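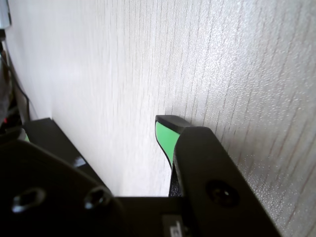 Gripper fingers close to a pale, grained surface.

News / Software

STONETVILLE, 5/24/21 – Brotholm has released version 2 of Sallen, its motion planning software for robot arms that work close to walls, panels and shelving.

Most planners keep a wide safety margin between the gripper and anything it might touch. That margin is easy to set, but it leaves an arm unable to reach the last stretch of a shelf or the edge of a fitted panel. Sallen 2 lets the user set a separate margin for each part of the gripper. A fingertip can be allowed to touch a surface while the mounting plate and the housing are kept clear of it.

The release also changes how the software handles camera data from plain surfaces. Pale walls with a fine grain or small shiny specks often give patchy depth readings, and earlier versions treated the gaps as open space. Sallen now fits a flat surface across the gaps and marks the result as uncertain, so that the arm slows down before it gets there.

Brotholm tested the new planner over 3,000 planned moves at its Stonetville workshop. Planning time was kept under 300 milliseconds for each move on a standard desktop computer. Moves that could not be planned within that limit were stopped and written to the log.

The log viewer, Lunde, has been updated to match. It plays back the planned path next to the recorded one and shows which margin was in force at each point. Logs from version 1 can still be opened, but without the margin display.

Users with a current support contract can download Sallen 2 from their account page. Gripper models made for version 1 need to be converted first – the tool for this comes with the download. Support for version 1 ends in September.

© Brotholm. All rights reserved. | Press contact | Back to top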